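Jun 28, 2024
By Irena Krajewska

How does a cable get ready to travel?

Maybe you have at home a drawer with old cables, and all of them are one big knot. Now imagine a place where there are 3,000 cables. If they all made a knot, somebody would need the whole summer to open it! So the people in a packing room in Hisisville have their own rules, and you can learn them too.

First, the room. A packing room is usually big and a little bit plain, with gray walls, lamps under a dark ceiling and a window with tall panes. Good light is important, because small damage on a cable is hard to see in the shadow.

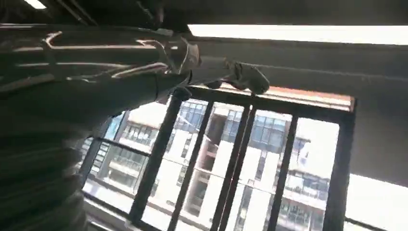

What is a coil?

A coil is a long thing which is laid in circles, one on top of the other. A garden hose can be a coil, and a sleeping snake too. When a cable lies in a coil, it does not bend sharply. Inside it there are thin metal wires, and if you fold them again and again in the same place they can break.

Coils go into crates. On the green worktable the yellow cables have one crate and the dark cables have another. A crate with ribs on the walls is stronger than a crate with flat walls, and the holes in the sides are for your hands. 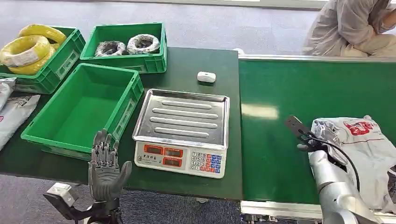 Photo: Rillus

Why is there a scale?

The scale with the metal tray helps to check the work. Let us say that one coil must weigh 30 grams more than its bag, and the scale shows much less. Then maybe a piece is missing. To weigh is often faster than to measure with a ruler – try to measure a snake who sleeps!

Soft things are more difficult. Cloth does not keep its shape like a crate does. It makes folds and wrinkles, and in deep folds it is dark, so a small thing can hide there very well. Before you pack near a jacket or a blanket, move the cloth to one side. 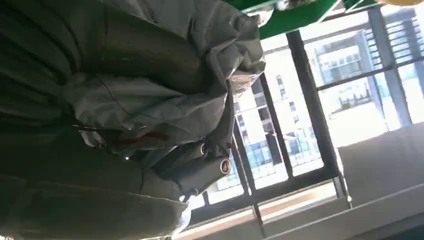
Aranka Bakos writes that in her class the children rolled jump ropes into coils, and the ropes which were only thrown in the box took 19 minutes to separate. She asks if a bag is also necessary.

Sometimes yes. A thin plastic bag keeps the dust away, and you can print on it what is inside. It weighs very little and it takes the shape of the thing you put in it. But it also gets wrinkled easily, 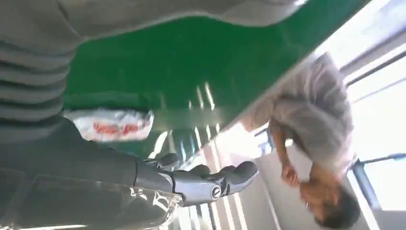
and then the print is not so easy to read. Make the bag smooth with your hand before you close it. Please remember also that plastic bags are not toys, and small brothers and sisters should not play with them.

Try it at home

Take 2 long shoelaces. Put one in a box just as it falls. Roll the other in circles around your fingers, take it off carefully and tie it with a bit of string. Shake the box well, then look which lace is easier to pull straight. In August we will write about knots which hold and knots which do not.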